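Textiles in Use: Week 6 handout
Care, wear and the working life of a garment

Read before Tuesday's class. Bring one item of clothing you have ruined. Everybody has one, and those who claim otherwise will be asked to bring a jumper.

1. What laundering does to cloth

We tend to talk as if clothes wear out by being worn. Some do: elbows, cuffs, the inside thigh of any pair of jeans. But a good share of the damage is done in the wash, where fabric is soaked, rubbed against other fabric, spun hard and then dried by someone in a hurry. The grey fluff you peel off a dryer filter used to be your towels.

Three words to keep apart, as last year's essays did not:

Abrasion - fibres broken by rubbing.
Pilling - broken or loose fibres tangling into little balls on the surface.
Felting - wool scales locking together. You cannot undo it, whatever the internet says about hair conditioner.

2. Cotton, wool, polyester

Cotton is stronger wet than dry, which is why it puts up with so much. Viscose is the reverse and should be handled wet as if it were somebody else's. Wool dislikes agitation and sudden changes of temperature. Polyester puts up with nearly anything but holds on to body oils, hence the gym shirt that smells clean until you start moving.

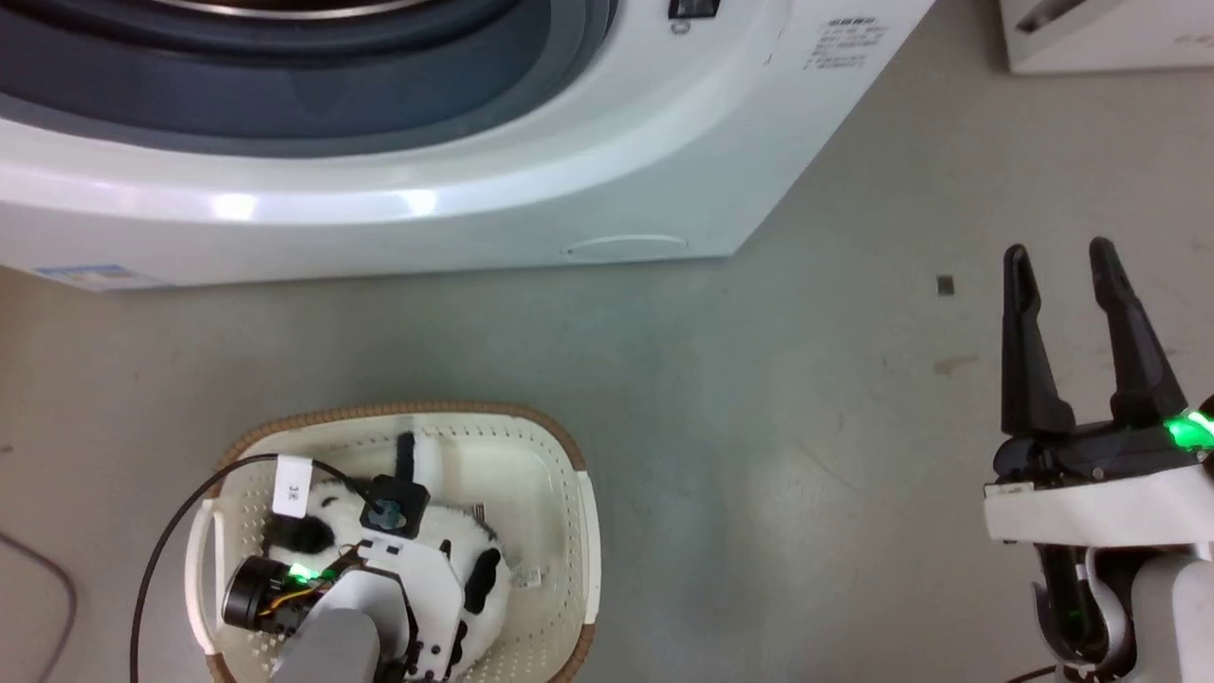 Fig. 1. Front-loading washing machine, seen from above.

A front loader lifts the load and drops it, over and over, through a small amount of water. Older top loaders with a central agitator use more water and drag the cloth about in it. For the same soil, the front loader is usually kinder. Overfilling cancels the advantage, as the load can no longer fall.

3. The Umon exercise

Umon is our imaginary shirt maker for the term. It sells two plain cotton shirts, the Itier and the Urban. In the worksheet the Itier lasts 92 washes before the collar frays and the Urban lasts 11, after which it is technically still a shirt. Work out the cost per wash for each, using the prices on the sheet. Then say what the sum leaves out. Full marks are not available for the sum alone.

4. Spin speed

A delicates cycle may spin at 800 rpm or less. Faster spinning leaves less water in the cloth and more creases, so you pay either at the dryer or at the ironing board.

Reading: course pack, from page 382. Skip the appendix on starch unless you are very keen.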